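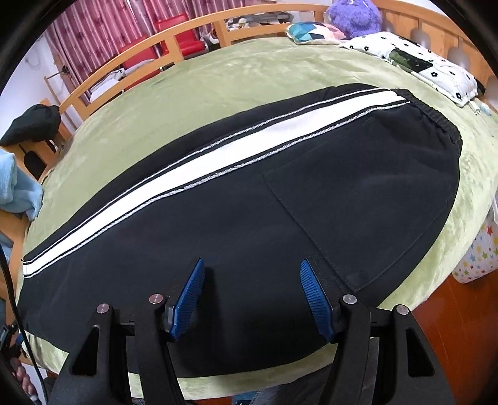
The Haltberg folding programme is the partial automation of garment finishing at the Haltberg laundry in Sumville, a commercial plant that washes, dries and folds workwear, sports kit and household clothing for collection and delivery. It is chiefly known among laundry people for having created a job, demonstrator, whose purpose was to teach other jobs to a machine, and for the length of time it took the machine to cope with trousers.

The programme uses Wesora, a two-armed folding station supplied by the equipment firm Liyanage. The station learns from recordings of people handling clothes with hand-held grippers that have the same sort of fingers as its own.

Background

Flat linen had been fed through automatic folders at Haltberg for years. Sheets are rectangular and make few demands. Everything else went to the finishing room, where it was folded by hand on long tables in two shifts, the first starting at six in the morning. Finishers were paid an hourly rate plus a piece bonus, which was calculated by a formula that appeared on the wall in a plastic sleeve and was understood in full by the payroll clerk.

Management announced the programme one January, at a meeting billed as an update on the car park. According to a later account in the staff newsletter, the car park was dealt with in the first five minutes. The finishers were told that there would be no compulsory redundancies, that the new station would take over "repetitive items", and that questions could be put in writing. Several asked, in writing, which items were thought not to be repetitive. The reply named wedding dresses, which Haltberg does not accept.

Demonstration work

Finishers were invited to apply for demonstrator shifts, and eight were taken on in the first round. A demonstrator works through a set list of garments using a gripper in place of fingers: spreading the piece out, finding its edges, folding it, then shaking it out and starting again. The skill being recorded is one that most of the applicants had never thought of as a skill, and doing it with two stiff fingers persuaded them otherwise.

Part of the work is done at home. Liyanage had found that stations trained only on white tables became confused by anything that was not a white table, so demonstrators were asked to fold on beds, sofas and kitchen worktops as well, with whatever blankets and cushions happened to be there. The guidance sheet asked staff not to tidy up first. It is believed to be the only instruction in the programme that was followed to the letter from the start.

Home shifts were at first paid at the ordinary rate with no bonus, on the grounds that nothing was being finished. Anjana Kodikara, a finisher of long standing and by then the demonstrators' representative, pointed out that the garments were being finished over and over again, often the same pair of trousers, and were then unfinished at the company's request. A flat supplement was agreed within the month. A separate claim for heating remains open.

The trouser question

T-shirts and towels were passed for production in the first season. Track pants were not. Elastic waistbands gather where they please, so that the top of the garment is narrower than the hips and seldom straight, and pockets give a gripper something extra to catch on. Black fabric added its own difficulties, as the early software could lose a dark leg lying on top of another dark leg and fold the one it could find.

The original plan allowed 300 recorded folds for each type of garment. The figure for track pants at the close of the first round was 3306. Demonstrators took to calling them "the long course". Side stripes proved helpful, giving the station a line to follow down the leg, and for a time Wesora folded striped pairs well and plain pairs with visible reluctance. The fault was traced to the recordings, in which striped pairs were heavily over-represented, a local football club being one of the laundry's larger customers.

Effects on staff

The finishing room lost a third of its table space and gained a painted yellow line. Hand folding did not stop, though its content changed. Work that reaches the tables is now made up largely of what the station declines: hooded tops with cords, anything inside out, fitted sheets, baby clothes and garments with a sock in them. Finishers have observed that the easy pieces were what made the hard ones bearable, and that a shift with no towels in it is longer than a shift with them.

The piece bonus was the main casualty. Having been set on a mixture of easy and difficult garments, it fell sharply when the easy ones went elsewhere. It was replaced by a fixed addition to the hourly rate after 448 payslips were queried in a single quarter, some of them by people who had been overpaid and wished to know how.

A new post of station minder was also created. The minder clears jams, rescues garments from the wrong bin and presses a green button to confirm that a fold is acceptable. Sheila Hartley, the first to hold the post, wrote in the newsletter that she had spent twenty years being told to go faster and was now employed to wait. She also recorded that wrists in the room were better and feet were worse, a finding later repeated, at greater length and with charts, in the company's own health review.

Reports of strain from reaching and twisting have fallen. Reports of boredom have risen, although no form existed for them until Kodikara drew one up. Two demonstrators moved to Liyanage as trainers. Others went back to the tables when the first round ended and kept certain habits from it, among them a pinching grip that colleagues found unnerving.

Reception

Customers noticed little. The laundry received a small number of compliments on its new folding in the weeks before the station was switched on - these were passed to the finishers, who put them up beside the bonus formula. Complaints after the switch mostly concerned track pants folded in four where the customer had been used to three.

Within the trade the programme has been cited both as a model of consultation and as a warning against promising dates. Haltberg now describes the station as "a member of the team". It is not on the rota for Thursday cleaning.

See also

Commercial laundry
Learning from demonstration
Piece work
Fitted sheet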